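Plaid, folded slowly: a talk with Ineke Bosman
December 2024

Ineke Bosman repairs and resells used clothes at Senent, and she likes to begin with the shirts that other people leave for last.

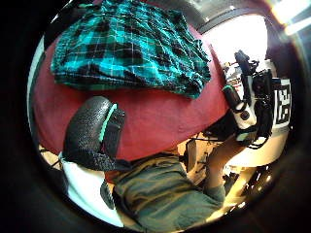

"Plaid is a very honest cloth," she told me. "The lines show you when the fold is wrong." She spreads each piece on something red, and against this color the turquoise squares and the thin white lines are easy to follow. She does not iron first.

Last January she received 435 pieces in one delivery, and she still speaks of it with respect. 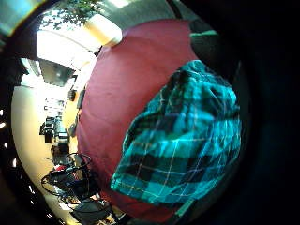

After that month she changed her method. Now she looks at the collar, then the cuffs, and only then decides if the piece will be sold or cut for patches.

Not everyone at Senent works this way.
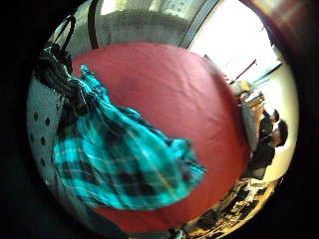
Horácio Mendes thinks the cuffs should come first, as they wear out sooner, and he said that Ineke "falls in love with collars." She laughed when I repeated it to her.

She keeps the cut pieces too, even the small ones with threads hanging.
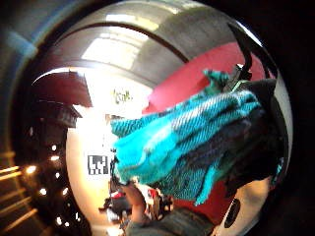
What she does with the patches

"Elbows, mostly," she said. "And two cushions for my sister."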